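Visit to the Zodarholm sorting and packing hall

Members of the regional trade association were received at the Zodarholm site by Ronja Lunde, head of operations, and Tamás Kerekes, who is responsible for goods handling. The purpose of the visit was to see how small household goods are stored, picked and packed for delivery to shops.

The tour began in the receiving area, where goods arrive from the Pusedano warehouse and are checked against the delivery note. The hall covers 2720 square metres and holds up to 411 storage bins at a time. Each bin is given a label on arrival and is kept to a single type of article until it has been emptied.

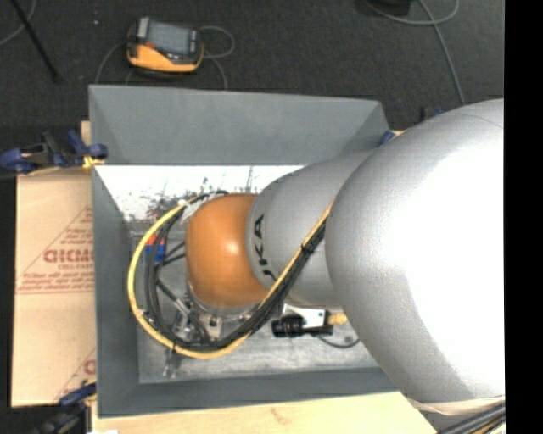
Page last changed: May 2025

The grey bins are rectangular and open to view from above. Mr Kerekes explained that the site had earlier used deeper bins of several sizes, which were awkward to stack and slow to empty. The change to one pattern was completed in November, and the old stock was passed on to the Jallotness depot.

Visitors then moved to the packing tables. Fragile articles are wrapped singly, and heavier ones are placed at the bottom of the carton. Pak-hei Tai asked how returned goods were treated. Ms Lunde replied that they are kept apart, inspected by two members of staff and either repacked or written off.

The visit closed with a discussion on the reuse of cartons. Written questions may be sent to Jamie Tunstall at the association's office, who will forward them to the site.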